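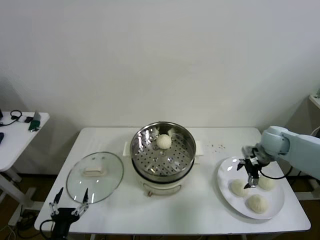

How Does a Steamer Cook a Bun?

Have you ever bitten into a steamed bun? It's soft all the way through, with no crunchy crust anywhere. Bread from the oven comes out brown on the outside, but a steamed bun stays white. Same kind of dough, totally different bun! So what's going on inside that pot?

It starts with water. You pour a little into the bottom of the pot and turn on the heat. When water gets hot enough, it boils, and some of it turns into a gas called steam. Steam is very light, so up it goes.

Now look at the floor of the steamer basket. See the rows of little holes? Those are doors for the steam! It rushes up through them and wraps itself around the buns. The buns sit above the water, so they get hot without going for a swim.

When steam touches a cool bun, it turns back into tiny drops of water. Scientists call this condensing. As it condenses, the steam gives its heat to the dough, and that heat is what does the cooking.

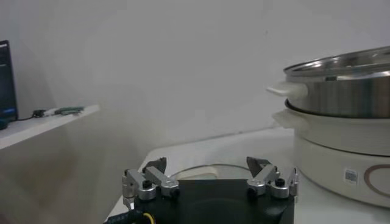
A lid matters a lot too. Without one, the steam would float off into the kitchen and the buns would take ages. A glass lid is fun because you can peek without letting the steam out (although it fogs up pretty fast).

Why doesn't a steamed bun turn brown? Steam from an ordinary pot is 212 degrees Fahrenheit. An oven can be set to 400 degrees, and the dry heat in there browns the crust. Steam is too cool and too damp to do that.

And why is a bun so puffy? That's thanks to yeast, a tiny living thing that makes bubbles of gas in the dough. Heat makes the bubbles swell, the dough sets around them, and you get a bun full of little air pockets. Pull one open and look for them!

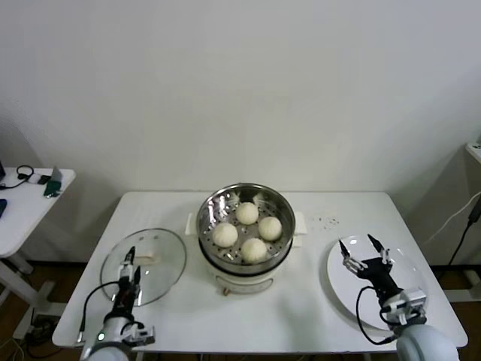 Buns need elbow room, because they grow as they cook. If they're squished together, they can stick to each other, and the steam can't reach their sides as well.

One important thing: steam can burn you badly, and you can't always see it. Let a grown-up lift the lid, and stand back while they do it. Then let your bun cool before you take that first big bite.

Written by Sanne Bakker

More for curious cooks
Why Does Popcorn Pop?
What Makes Bread Rise?
11 Foods That Grow Underground
Where Does the Water Go When Puddles Dry?
2 Ways to Peel an Egg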